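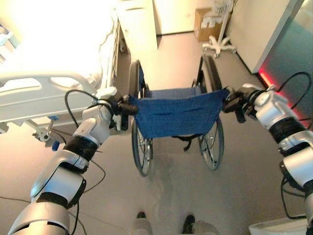 Cadeira de rodas azul, parcialmente fechada, junto à cama hospitalar.

Ata da reunião de equipa – sala de treino de cuidados
20 Jan 2018

Presentes: Solange Coutinho (presidiu), Urmas Paju, Ilze Jõgi, Maarja Rebane (ata)
Ausência justificada: Margus Jankauskaitė

1. Ata anterior
Aprovada com uma correção no ponto 4: onde se lia «colchões» deve ler-se «capas de colchão».

2. Cadeiras de rodas
Urmas Paju apresentou o resultado da revisão das cadeiras de fechar. A azul continua em uso nas aulas. Foi pedida a verificação do aro de impulsão das duas rodas grandes e da tira preta que pende por baixo do assento. Ilze Jõgi perguntou se a tira devia ser cortada. Ficou decidido não cortar nada antes de consultar o manual.
As cadeiras passam a ser guardadas fechadas, com os travões postos, na parede oposta à janela. Durante as aulas podem ficar ao lado da cama, desde que se mantenha livre a passagem até à porta. A proposta de as pendurar em ganchos foi retirada pelo próprio Urmas Paju – a parede não aguenta o peso.

3. Forma de fechar e abrir
Solange Coutinho referiu que há formandos a fechar a cadeira puxando só por um dos lados. Acordou-se ensinar sempre da mesma maneira: retirar a almofada, levantar os apoios de pés, puxar o tecido do assento para cima pelo meio e só depois juntar os dois lados. Para abrir, empurrar os tubos do assento para baixo com a palma da mão aberta, dedos para dentro.
Ilze Jõgi prepara uma folha com estes passos, para afixar na sala.

4. Cama hospitalar
O comando da cama foi substituído pela Clatel. A fatura, de 74 euros, foi paga. Falta devolver o comando antigo.

5. Compras
Foram analisadas duas propostas para mais cadeiras. A da Gillden importa em 962 euros, com entrega em março. A da Dostar é mais baixa, mas não inclui apoios de pés amovíveis. Maarja Rebane vai pedir à Dostar o preço com apoios incluídos. A decisão fica adiada.
Aprovada a compra de capas de colchão, até ao limite de 48 euros.

6. Outros assuntos
Margus Jankauskaitė enviou por escrito um pedido para mudar a hora de arrumação da sala para o fim da manhã. Aceite, à experiência, até ao fim de março.
A chave do armário da roupa de cama continua sem cópia. Urmas Paju trata do assunto.

Tarefas
Urmas Paju – manual da cadeira, verificação das rodas, cópia da chave
Ilze Jõgi – folha de instruções
Maarja Rebane – novo preço da Dostar, devolução do comando

A próxima reunião será marcada por correio eletrónico.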